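Search the guide
Go
Manuals > Virska wrist camera add-on > Software set-up > Section 6: Blur check and hold rules

6. Setting up the blur check

Last updated in August

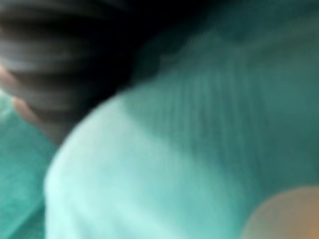 What does the planner do when a wrist frame is too blurry to use?
It throws the frame out, keeps the last good map of the workspace, and slows the arm down until a sharp frame arrives. If none arrives before the hold timer runs out, the arm stops where it is and waits for you.

I wrote this section after setting up Virska on my own bench, so the order is the order I'd do it in again. You'll want the arm powered, the camera node running (Section 4), and the hand-eye calibration saved (Section 5). If you skipped Section 5, go back and do it now. I skipped it the first time and spent an evening blaming the wrong program.

6.1 Turn the check on

1. Open the Stindden panel and pick the Perception tab.

2. Find "Frame gate" and switch it from Off to Watch. Watch mode scores every frame but doesn't block anything yet, so you can look at your numbers before they start to matter.

3. Jog the arm slowly through a path you use a lot. The score shows up next to the live view. Sharp frames on my bench sit well above 2,000, and yours will depend on your lights and on how busy the background is.

4. Now run the same path at your normal speed and watch the score drop on the fast parts. Write down the lowest score you'd still trust to find an edge.

5. Type that number into "Minimum score." I use 700.

6. Switch the gate to Enforce and press Save to arm. (Save on its own only saves to the laptop. Yes, I've been caught by that, more than once!)

Note: Plain surfaces score low even when the camera is perfectly still. A smooth sheet of cloth or a blank wall has hardly any edges for the check to find. If you work over stuff like that, tick "Compare with arm speed" and the gate will go easier on low scores while the arm is standing still.

6.2 Set the hold timer

1. In the same tab, scroll down to Hold rules.

2. Set "Hold after" to 2 seconds. That's the longest the planner will keep creeping along on an old map.

3. Set "Creep speed" to 40 millimeters per second or lower.

4. Leave "Resume by itself" unticked for now. With it off, you have to press Continue after every hold, and for the first few sessions that's what you want.

CAUTION: An old map doesn't know about anything that has moved since it was made. Never raise the hold timer to get rid of annoying stops when people are within reach of the arm. Fix the blur or lower the speed.

CAUTION: The frame gate is a planning aid. It doesn't replace the emergency stop or the force limits in Section 3, so keep both of those set up and tested.

6.3 Close-up people and the person mask

The Hiebert detector draws its person mask from whole shapes, and it does its best work when it can find a head and shoulders at a sensible distance. Up close, with hair and a shirt taking up most of the view, it can lose the outline. Motion blur makes that worse.

1. Go to Masks and open Person.

2. Tick "Treat unknown close surface as person." The planner then keeps its distance from any large nearby area it can't name.

3. Add the gripper outline under Self mask, or the fingertips may get flagged as well. Load the file you made in Section 5.

4. Replay a saved log with the arm switched off and check that the keep-out zone stays put during the blurry stretches.

Isabelle Bouchard on the Daline list worked out step 3 before I did, and her outline file is a good starting point if you have the short fingers. Wayne Arsenault keeps a version for the long ones.

6.4 If the arm holds all the time

Try shorter exposure first, then more light, then a slower path. Drop the minimum score last, and only a little at a time. After any change, go back to Watch mode and repeat steps 3 and 4 of 6.1 before you enforce it again.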